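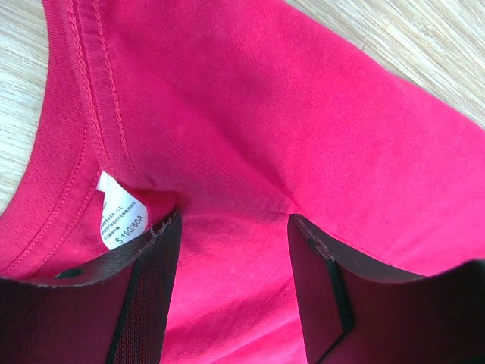
We're looking for people who know how to fold a shirt, and who'll say so out loud when a robot is doing it badly.

I'm Ifigeneia Deligiannis and I run the returns floor at Arholm. If you've ever sent back a T-shirt that didn't fit, it went to a place like ours. Somebody opened the bag, looked the thing over, read the size label, folded it and put it back in stock. I did that job myself for years before they gave me a desk, and I still do it on Mondays when we get buried.

Since last fall we've been bringing in two-armed folding stations, and that changes the work enough that the old job ad didn't make sense anymore. So I'm writing a new one, and I'd like you to know what you'd be walking into.

The job is called folding station operator. There are 2 openings, both permanent, both on the early shift, and we'd like you to start in July. You'd be employed by Arholm directly, not through an agency.

What you'd do all day

You'd look after a small group of stations. You load the garments, clear the folded ones, keep an eye on how the arms are gripping, and step in when a sleeve ends up underneath or a collar bunches. Cotton tees are what the stations handle best. Thin stuff with a lot of stretch is still a headache, and anything with a hood goes to the hand tables, where you'd also spend part of each shift.

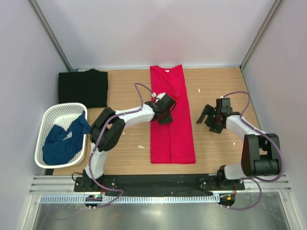

The other part of the job is teaching, and I think it's the fun part (some of my people disagree, so take that for what it's worth). When we get a new kind of garment, an operator runs through the fold by moving the arms from a pair of hand controls, over and over, until we've got enough good runs to work with. For the last batch of polo shirts that meant 174 runs. It's slow and your shoulders will feel it the first week. After that most people get into a rhythm, and you start to notice things about fabric you never noticed when you were just using your own hands – how early you pinch, for one, and how much you smooth things out without thinking about it.

You'd also write notes. Short ones! "Left arm took the shoulder seam too close to the neck" is a perfect note. "Bad fold" isn't going to help anyone. The notes go to Erdal Avcı, our station engineer, who reads every one of them and will come find you on the floor if he doesn't understand what you meant.

What it changes for the people here

I get this question in every interview, so let me answer it now. When the stations came in, the hand-folding team was 20 people. Nobody was let go. Several moved over to inspection, which pays a bit more, a few became operators, and the rest still fold by hand. Three people left on their own, and one of them told me flat out she didn't want to work next to machines. I understood that.

Do I know what the floor looks like five years from now? No. What I can tell you is that we put an agreement in writing with the staff: anybody whose table is replaced gets trained for another job here at the same pay or better. You can read the whole thing before you sign anything.

Some of it has been really good. People's wrists are better. We rotate every two hours, so you aren't doing the same motion from morning to lunch. Some of it I miss. The hand tables used to be loud, everybody facing each other and talking all day, and the stations have walls around them. We moved the break room closer and pushed the operator desks together, and that helped, but it isn't the same and I won't tell you it is.

Then there's the numbers question. We do not rank operators by output. The stations keep a log, and the log is for fixing the stations. If a shift comes in 200 garments short, I want to know what jammed.

Who I'd love to hear from

You've worked with clothes in some way: laundry, retail, tailoring, a warehouse, a hotel linen room, your mother's alterations shop. You can stand for a good part of the day. You read English well enough to follow the safety sheets, and you don't need to read anything else, though care labels come to us in all kinds of languages and after a while you'll pick out the size on any of them.

You don't need robot experience. We had one person start who had run the Trondar sorting line at Wedis, and she did great, and so did the guy who came straight from a dry cleaner. Training is three weeks, paid at the full rate from day one.

The practical bits

Early shift, 6:30 to 2:45, Monday through Friday. No weekends except two in December, and those are paid extra. Pay is on the Arholm operator scale, and I'll send you the exact figures before your interview so you don't waste a trip. The bus stops at the Stefanou gate and it's a short walk from there. Closed shoes, hair tied back, no dangling sleeves near the arms.

To apply, call the returns office or leave a letter at the front desk with my name on it. A resume is fine. Half a page about the work you've done with your hands is fine too. Please get it to us by 6 June 2025. I'll invite everyone on the short list for a paid half day on the floor, where you'll fold some shirts, try the controls and have lunch with the crew. Ask them anything you like – I'll be back at my desk for that part.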